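# About Ollent

Ollent maintains a gazetteer of populated places and the data tables that sit behind it. Each record ties a place name to a position, a time zone identifier, an administrative parent and a list of larger places nearby. Travel sites, freight schedulers and weather services load the tables into their own systems. Ollent does not sell tickets or rooms and does not run a map viewer.

The company was started by Hạnh Tiêu, who had been correcting place lists for a shipping agent and kept finding the same town entered under three spellings. Her first working file covered 647 island settlements. It is still in the product as the Pollano set, and it is still the part of the data that gets the most manual review. Fung-ping Hsueh joined later to build the matching software and now runs the technical side.

## What a record contains

- Primary name, in the spelling used by the local authority
- Alternate names, each with a language code and a source
- Latitude and longitude of the accepted center point
- Time zone identifier and current offset from UTC
- Parent district, region and country
- Population figure with the year of the count
- Nearby larger places, sorted by distance

Fields with no reliable source are left blank. A blank population field means that we have no figure we are willing to publish. It does not mean zero, and clients who import the tables should check that their software keeps the two apart.

## How names are handled

Names are stored in full Unicode with all marks kept. A plain ASCII form is supplied in a separate column for older systems. The ASCII form is made by rule and is not checked by hand, so it should not be used for display.

Where a place has two official names, both are marked as primary and the client chooses. Where a name has changed, the old one moves to the alternate list with an end year. Old names are not deleted.

The matching software is called Cuker. It compares incoming names against existing records by spelling, distance and parent district, and gives each pair a score. Pairs in the middle range go to an editor. Cuker does not merge records on its own - an earlier version did, and it joined two villages on opposite sides of a strait.

## Distance and nearby places

Distances are great-circle distances between center points, given in kilometers. They are not road distances. On islands the difference can be large, and a place listed as nearby may be reachable only by boat. The search radius is 600 kilometers for sparse regions and much smaller elsewhere. A nearby list holds at most 11 entries.

## Time zones

Offsets are worked out from the zone identifier at the time of each build. Clients that show a local clock should use the identifier and ignore the stored offset, which will be wrong for part of the year in any place that changes its clocks.

## Releases and corrections

A full build is published every Friday. Between builds, clients on the Trịnh plan receive a change file each morning. Each change file lists the record number, the field, the old value and the new value. The yearly review of administrative parents takes place in July, and that build is usually the largest.

Corrections can be sent by anyone. We receive over 500 in a normal month, mostly about spelling and center points. A correction should give the record number, the proposed value and a source that an editor can open. Requests to move a center point should say what the new point marks - a post office, a wharf, a town hall.

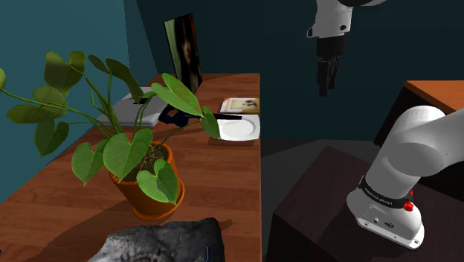
Corrections without a source are kept on file but are not applied until a second report agrees with them. Senders who leave an email address are told the outcome and the build in which the change will appear.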